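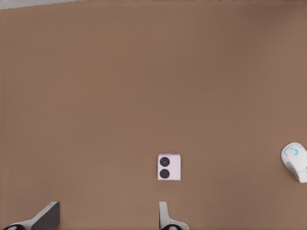

Ticket subject: Calvo collection run, episodes rejected at import
Raised by: Prorkilbridge simulation desk
Assigned to: Clatetti data services
Priority: 2,000 episodes due before the October training run
Status: Open, awaiting confirmation from the requester

Summary of fault
The import tool has refused a number of simulated two-arm episodes from the Calvo set. The message returned in each case is "view and arm label do not agree". The set at present holds 3,229 episodes, including those under query.

Entry 1, 09:40
The requester reports that the refusals began after the move to Trelelora release 4. No change was made to the task list or to the table layout. A sample of 10 refused episodes has been attached for inspection.

Entry 2, 11:15
The sample was replayed in full. Joint values and gripper commands are complete and the time stamps run in order. The fault lies in the naming of the arms. Release 4 names left and right from the robot's own side, whereas the import tool still expects them as they appear to a viewer facing the robot.

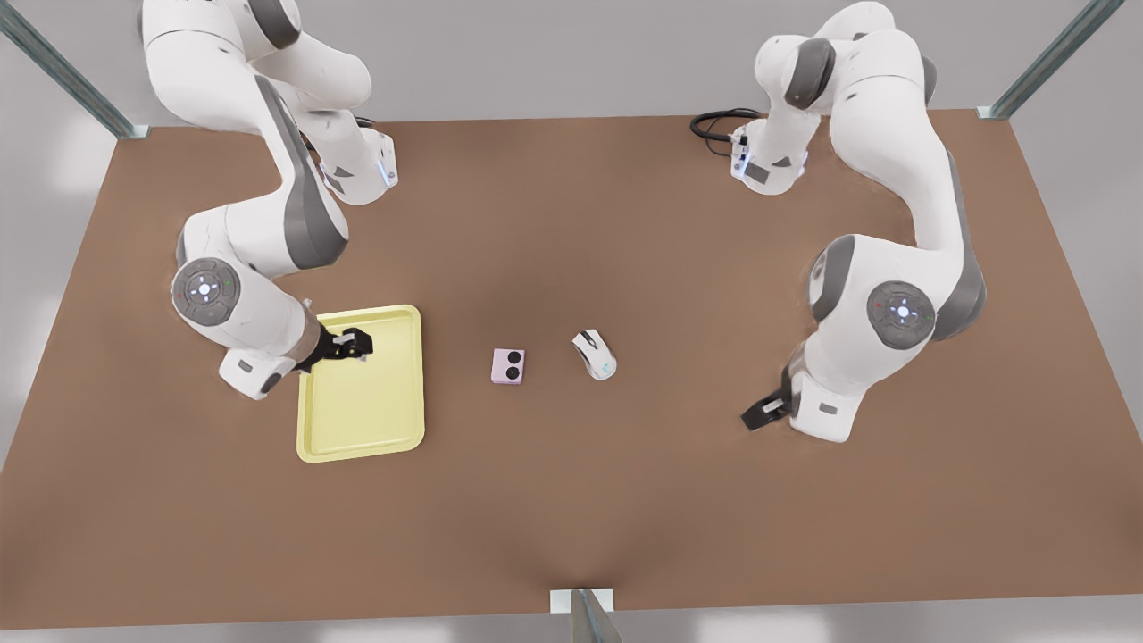
In the overhead view the robot's right arm is therefore on the left, with its gripper over the yellow tray. The import tool reads this as the left arm and finds no matching wrist view.

Entry 3, 14:05
The arm table in the import settings has been corrected and the sample imported again without error. Episodes accepted before the change of release are not affected and should not be imported a second time.

Action required
The requester is asked to submit the remaining refused episodes in a single batch and to leave the original labels as recorded. Files already renamed by hand should be restored from the store before submission. This ticket will remain open until the batch has been received and checked.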